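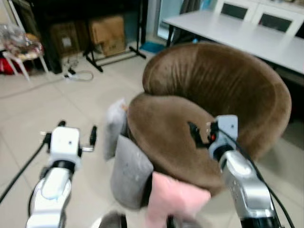

Soft Furnishings at Sturkalthorpe

I came to the spring showing in March expecting beige, and brown velvet is at least a change. Whether velvet belongs in a room people use every day is another matter. The catalog runs to 223 pages and devotes two of them to cushions, with the word "curated" on both.

Brown and soft. It will look wonderful until the first cat.

Gray fabric next to the brown. Stedanel calls this a palette. I'd call it what was left in the stockroom.
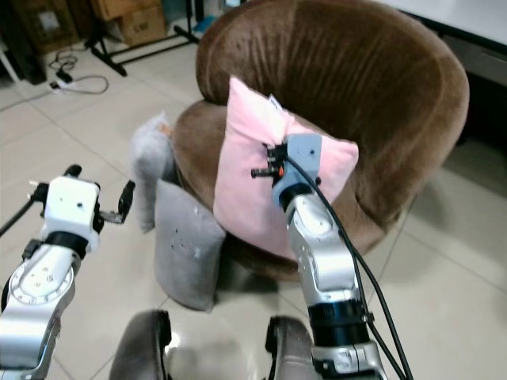 Pink against brown velvet works better than I wanted it to. I still doubt a square cushion does much for your back in a chair this round.

Fluffy light gray, for those who like vacuuming.

The plainer gray cushion would be my pick, though not at Gretura prices. Nearly $696 for a chair and its cushions is a lot of faith in velvet.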